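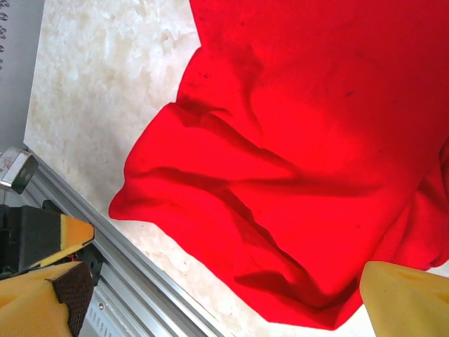 Routine care of a two-arm cloth cell: fingertips and cable routing

Okance Community Help > Maintenance > Two-arm cells
Posted 2022-01-14 by Farzana Paul, Helcombe Teaching Laboratory
Status: Open

Our laboratory operates one two-arm cell for cloth handling. The arms are mounted on a common rail, and the cell is used by several groups under a shared booking arrangement. I am responsible for its upkeep and am preparing a written maintenance procedure to replace the notes we inherited.

Two matters remain unsettled. The first concerns the fingertips. The fingertips on our cell have now completed more than 700 grasps on cotton, and users report that thin fabric slips at the corners when both arms pull it taut. The notes say only that fingertips are to be "changed when worn." I would like to state a definite interval. 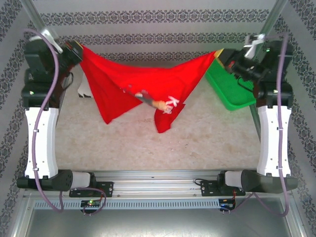 The slip is most frequent when a small object is being carried in the cloth, and it is nearly always reported on one side. Exchanging the fingertips between the two arms did not move the fault to the other side. Closing force was set to the same value on both arms at installation and has not been altered according to our log.

The second matter concerns the motor cables. They leave the arms with a good deal of slack and return to the base. I wish to know whether they should be fastened along the full length of the links or left free between the joints.

Guidance from other sites would be appreciated. Please note that we are unable to take the cell out of service for more than one working day.

2 replies

Reply from Unudura Service Desk
Marked as helpful

The fact that the fault stayed on the same side after the exchange is significant. It suggests that the fingertips are not the primary cause. We recommend the following order of work.

1. Remove power from both arms and support each arm before it goes slack.
2. Check the screws that hold the finger to the gripper body on the affected side. A loose finger will rotate slightly under load and open at the tip.
3. Clean the gripping faces with a dry brush. Lint packed into a textured face reduces grip well before the face itself is worn. Do not use solvent on foam.
4. Restore power, close the gripper on a strip of thin card, and pull by hand. Repeat on the other arm and compare.
5. If the two sides still differ, repeat the zero-position calibration of the affected gripper. An offset of a few encoder counts is sufficient to leave the fingers short of full closure.

With regard to a replacement interval, we do not publish one. Sites that handle cotton generally inspect every 200 grasps and replace on condition. We would suggest that your procedure specify the inspection and leave the replacement to the judgment of the person carrying it out.
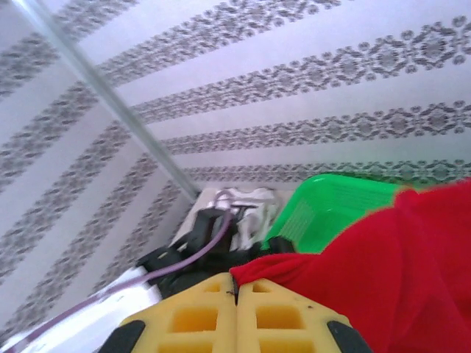 Cable slack should be set with the arms at the limits of their reach – not in the rest position. Fasten each cable to the link at its midpoint and leave it free across every joint, with enough slack to form a gentle curve at full bend. The places at greatest risk are those where a cable comes down among the items being handled. Where a purple cable rises in a small loop by a white cloth and then trails over the item in front of it, as in the corner by the green basket, a finger closing on the fabric may take the cable with it. Please clear such items away from the cable run before starting a program, and shorten any loop that stands up from the floor.

Reply from rail_and_bracket

We had the same trouble and it was the screws. Ours was fixed in 22 minutes including finding the right driver. Put a dot of paint across each screw head so movement can be seen at the next check.

I would not use adhesive tape on the cables. It leaves residue and it let go on ours at grasp 488.

Comment from Farzana Paul

Thank you both. One finger screw on the affected side was found to be loose and has been tightened. The card test is to be repeated on both arms before the cell is returned to general booking. The inspection at 200 grasps has been entered in the draft procedure, together with the instruction on clearing the cable run. I will leave this entry open until the calibration has been checked.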